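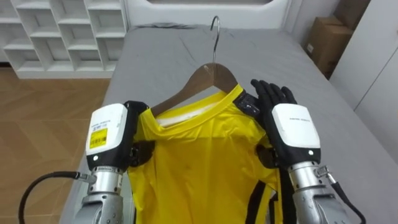
4 min read

Hanging and storing knit and synthetic shirts so the neck keeps its shape

Most stretched collars come from the hanger going in through the neck. A crew neck on a knit shirt has a rib or a folded band sewn on under slight tension. Pulling a full-width hanger through it opens the band past the point where it springs back. Do it once and there is no change you could measure. Do it every wash for a year and the collar stands away from the neck.

Insert the hanger from the hem. Lay the shirt face up on a bed or table, slide the hanger up inside the body with the hook leading, and bring the hook out through the neck opening. Seat one shoulder, then the other. Smooth the side seams down before lifting. With a heavy shirt, lift by the hook and one shoulder together.

Hanger width

Measure the shirt across the back from shoulder seam to shoulder seam. The hanger should be slightly narrower than that figure. For most adult shirts 44 cm is the upper limit, and smaller sizes need less. If the tips run past the seam into the sleeve, they push out the small points that show when the shirt is worn. These come out with steam on cotton. On polyester they are harder to remove and may need a second pass.

Contoured wooden hangers spread the load over a longer curve than wire. Check new ones for splinters and rough varnish by dragging an old nylon stocking along the top edge. Where it snags, sand with 220 grit along the grain, wipe off the dust and rub in a little paste wax. Let the wax harden overnight before use. I did a closetful this way in March and have had no pulled threads from them.

Wooden hangers should not be used for dripping laundry. Raw or thinly finished wood takes up water at the hook hole, and the stain ends up on the inside of the collar. Use plastic for drying and move the shirt over when it is dry at the underarm seams, the last part to lose moisture.

Synthetic fabrics

Polyester jersey and similar shiny knits set their creases when they cool under pressure. Take them out of the dryer while still warm and hang them at once. If they have been left in the drum, a damp washcloth and 11 minutes on low heat will release most folds. Leave out fabric softener. It coats the fiber, holds odor and reduces the rate at which sweat moves through the cloth.

Iron on the lowest setting, inside out, with a pressing cloth. Printed numbers and logos must not touch the plate. A gloss mark from an iron that was too hot is melted fiber and is permanent.

White neck linings and labels pick up skin oil before the rest of the shirt shows it. Work a drop of dish soap into the area with a finger, wait a quarter of an hour and wash as normal. Do not use chlorine bleach if the outer fabric is a strong color, as it will creep through the seam.

Rod loading

Allow a finger's width between garments. A tightly loaded rod presses new creases into everything on it and slows the airing of anything worn once. A rod 100 cm long will carry shirts without a center bracket if it is steel tube. Wood dowel of the same length should have one. Eduard Hudec, who fitted the closets in our house in Purndale, also sets the brackets into a stud at each end and will not use drywall anchors for clothes rods. I have followed this since and had no rods come down.

Face all hooks the same way, open side toward the wall. Shirts can then be lifted off in a block when the closet needs cleaning.

What to fold instead

Sweaters, waffle knits and anything that feels heavy when wet should be folded. Hung, they lengthen from the shoulder. Fold the sleeves back, fold the body in thirds and store no more than six in a stack. If a knit must be hung for a day, fold it in half lengthwise, lay it over the hanger with the armpit at the hook, and bring the body and sleeves down over each side of the bar.

Collars already stretched

Wet the band only, in warm water. Press it back to shape with the fingers on a dry towel and steam it from just above, without touching. Leave flat until cold. Cotton rib recovers well. Rib containing spandex that has gone wavy is worn out and needs a new band.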